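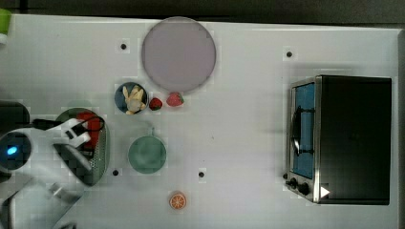 4. Getting the table ready before a session

By now the arm should be bolted down, powered up and talking to the Gemska software on your computer. If it isn't, please go back to section 3 and finish that first, as most of what follows takes for granted that the arm will move when you ask it to. We know it is tempting to skip ahead to the part with the strawberries, and we have all done it.

The Zendcombe kitchen cell is a small thing, but it is fussy about where everything sits. Give yourself 30 minutes the first time. After a week or so you will be doing it while the kettle boils.

4.1 Setting out the table

1. Press the emergency stop and leave it pressed. You are going to have both hands over the table for a while.

2. Wipe the white top with a barely damp cloth and let it dry. Go gently near the small holes, so that you don't push crumbs or fluff down into them.

3. Put the toaster oven on the right-hand side with its door facing in towards the middle of the table. Keep it unplugged from the mains. The Dromine practice tasks only ever ask the arm to work around the oven or handle the door, and none of them needs any heat.

4. Set the large plate at the far side and the small blue bowl just in front of it, a little to the left. The colander goes on the left, where there is plenty of room for the fingers to come down into it.

5. Scatter the toy food as your task card asks. There is no need to measure. A bit of variety from one run to the next is a good thing, and two pieces of fruit lying close together make useful practice – though do leave enough of a gap for a finger to get in between.

Note: If you swap a toy for one of your own, choose something that weighs less than 200 grams. The arm can manage more, but the fingers are set up for light things and will let a heavy one slip.

4.2 Checking the cable

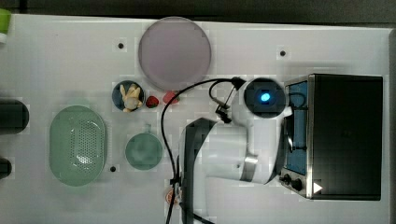 6. With the stop still pressed, follow the black cable by hand from the wrist back towards the base. You are feeling for kinks, flat spots and any place where the outer skin has gone shiny from rubbing.

7. Leave a generous loop at the wrist. A tight cable pulls on its plug every time the hand turns, and a plug that has worked itself half out is the commonest cause of the "camera lost" message we are asked about.

8. Clear the arm's path of people, mugs and sleeves, then release the stop and run "Slow sweep" from the Gemska menu at 30 per cent speed. Watch the cable the whole way. If it catches on anything, stop, move the loop and start the sweep again.

Caution: Never reach in to free a cable while the arm is live, however slowly it is going. Press the stop first, every time.

4.3 Practising over the oven
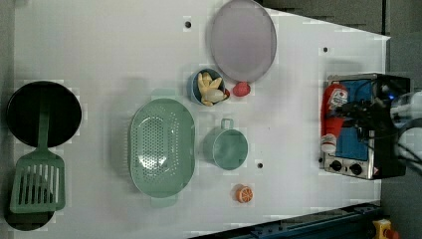
9. Anything picked up from the top of the oven is taken from a good deal higher than the table, so the software needs to know how high the oven is. Open "Surfaces", choose "Oven top" and type in the height you measured in section 2.

10. Run the pick once with nothing on the oven. The fingers should halt 80 mm above it and wait for you to confirm. If they come lower than that, your height is wrong, so measure again before going any further.

11. Lay a bottle or other light object down flat on the oven and repeat the pick, keeping a hand beside the stop.

Note: After every 2000 picks the menu will ask you to clean and check the finger pads. You may put it off once, but please don't make a habit of it. The Isah pad kit has all you need, and fitting the pads is covered in section 6.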